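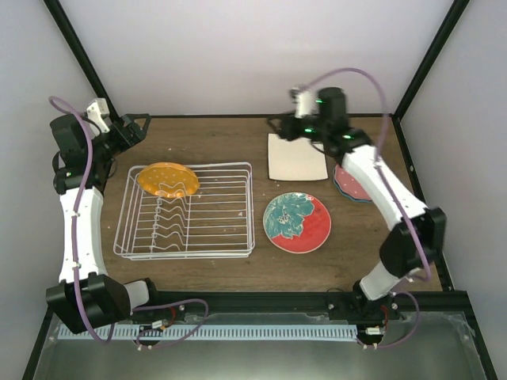 木质台面上的两条机械臂，各带一根淡紫色的线。

给 USB 串口起个固定的名字：udev 规则从头写一遍

作者：Jinlong Yuan
更新于四月

Linux 给串口设备编号的办法很朴素：先到先得。先被认出来的叫 ttyUSB0，后一个叫 ttyUSB1，跟它们各自接着什么毫无关系。于是头一天还在读底盘编码器的程序，第二天早上重启之后，会非常认真地去解析温度计发来的数据，并且报告底盘正以一个惊人的速度倒退。

我在 Inau 项目里第一次碰到这件事时，解决办法是在启动脚本里加了一句 sleep 9。它管用了一阵子，久到让我误以为自己修好了什么。下面是后来的做法。

准备工作

一台跑 systemd 的 Linux 机器，发行版不限，单板机也行。你要有 sudo 权限，手边要有那几个想起名字的设备。文中以两个设备为例：一块 Kandby 的 USB 转串口板，接底盘；一个 Pellegrini 的测距模块，接在前面。命令里的编号请换成你自己的，照抄不会弄坏东西，只会什么也不发生，然后你会怀疑人生。

第一步：弄清楚谁是谁

把所有 USB 串口设备都拔掉，只插一个，然后看：

ls /dev/ttyUSB* /dev/ttyACM*

有些设备走 ttyACM，有些走 ttyUSB，取决于它用的驱动，两边都瞄一眼。其中一种不存在时 ls 会抱怨，不用理它。假设出现的是 /dev/ttyUSB0，接着问它的来历：

udevadm info -a -n /dev/ttyUSB0

输出很长，从设备本身开始，一级一级往上报祖宗。往下翻，找到第一个同时带有 idVendor 和 idProduct 的那一段，记下三行：

ATTRS{idVendor}=="1089"
ATTRS{idProduct}=="4000"
ATTRS{serial}=="KB00A7"

再往上还会遇到集线器和主控制器，它们也有自己的 idVendor。抄错辈分是新手最常见的毛病，我当新手的时间比较长，抄错过不止一次。

第二步：写规则

新建文件：

sudo nano /etc/udev/rules.d/90-inau-serial.rules

写入一行（真的是一行，中间不要回车）：

SUBSYSTEM=="tty", ATTRS{idVendor}=="1089", ATTRS{idProduct}=="4000", ATTRS{serial}=="KB00A7", SYMLINK+="inau-base"

几个容易看走眼的地方：

两个等号是比较，一个等号是赋值。写成 ATTRS{serial}="KB00A7"，规则就不是你想的那个意思了。

SYMLINK 后面是 +=。只写 = 会把系统原本建好的其他链接一起覆盖掉，/dev/serial/by-id 底下的那些也在内。

一条规则里的几个 ATTRS 必须来自同一级父设备。从这一段抄个 idVendor，从那一段抄个 serial，看着都对，就是不匹配，日志里也不会有一个字的解释。

文件名必须以 .rules 结尾。Lanying Jin 有个下午盯着一份完美无缺的规则看了很久，文件叫 90-inau-serial.rules.txt。

第三步：让它生效

sudo udevadm control --reload
sudo udevadm trigger --subsystem-match=tty

然后检查：

ls -l /dev/inau-base

应该看到它指向 ttyUSB 后面跟着某个数字。数字是几已经不关你的事了。没看到的话，把设备拔下来重新插一次再看；还是没有，跑一下：

udevadm test $(udevadm info -q path -n /dev/ttyUSB0)

在输出里搜你的文件名。语法错误一般会连行号一起报出来。

第四步：对付没有序列号的设备

便宜的转换板经常没有序列号，或者整批货共用一个，厂家大概觉得这样比较团结。两块这样的板子同时插着，上面的规则会让它们抢同一个名字，赢家不固定。

这时只能按插口认。重新看 udevadm info -a 的输出，找到 KERNELS 形如 "1-1.3" 的那一级，它表示设备插在哪条总线的哪个口上。规则改成：

SUBSYSTEM=="tty", KERNELS=="1-1.3", ATTRS{idVendor}=="1089", SYMLINK+="inau-front"

代价是名字从此跟着插口走，换个口就失效。请拿标签纸把插口标上。我知道你记得住，我说的是三个月之后来接手的那位。Aoife Cronin 在评审时建议干脆给口涂指甲油，颜色一眼就能认出来，后来我们确实这么干了，效果比标签纸好，也不会卷边。
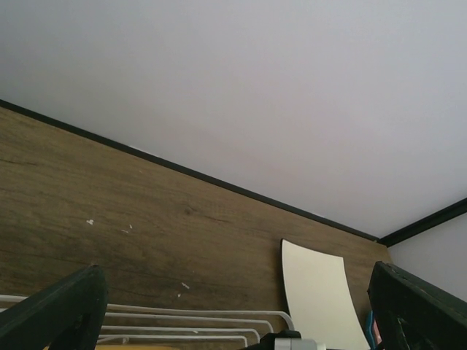
第五步：顺手把权限也解决了

很多人打不开串口，就用 sudo 跑程序，跑着跑着整个工程都成了 root 的财产。其实在规则末尾加两项就行：

GROUP="dialout", MODE="0660"

再把自己加进组里：

sudo usermod -aG dialout $USER

注销，重新登录。-a 不要漏，漏了会把你从其他附加组里统统请出去，运气不好的话包括 sudo 那个组。有的发行版上这个组叫 uucp，用 ls -l 看一眼串口设备原来属于谁就知道。

如果系统里装着 ModemManager，它会热情地去问每一个新串口是不是调制解调器，你的底盘收到一串 AT 指令，反应不一。加上这一项，请它别问：

ENV{ID_MM_PORT_IGNORE}="1"

第六步：让服务等设备，别让设备等服务

有了固定名字，就可以把 sleep 9 删了。先问 systemd 这个设备该怎么称呼：

systemd-escape -p --suffix=device /dev/inau-base

它会回答：

dev-inau\x2dbase.device

丑是丑了点，照抄到服务文件里：

[Unit]
BindsTo=dev-inau\x2dbase.device
After=dev-inau\x2dbase.device

[Service]
ExecStart=/opt/inau/bin/base-driver --port /dev/inau-base

[Install]
WantedBy=dev-inau\x2dbase.device

改完执行 sudo systemctl daemon-reload，再把服务 enable 一次。之后设备出现，服务启动；设备拔掉，服务停止。如果之前 enable 过旧版本，先 disable，不然旧的那条链接还留在 multi-user.target 底下。

常见问题

规则写好了，容器里看不到 /dev/inau-base。
启动容器时用 --device=/dev/inau-base 传进去。注意它在启动那一刻就定下来了，中途拔插之后容器里的还是旧的，要重启容器。

能不能直接用 /dev/serial/by-id？
能。设备有像样的序列号，而你又不介意在配置文件里写一长串的话，连规则都省了。Qiuyue Zou 一直这么用，她的配置文件需要横向滚动。

换了一块同型号的板子，名字没了。
序列号变了，回第一步重新抄。Vulcombe 那套备用机我们用的是插口认法，就是图换板子时不用改文件。

设备名偶尔消失几秒又回来。
这不归 udev 管。执行 dmesg -w，晃一晃线，看有没有 disconnect 冒出来。有就换线，没有再查供电和集线器。

规则文件记得放进版本库，跟服务文件放在一起，重装系统时两个一起拷回去。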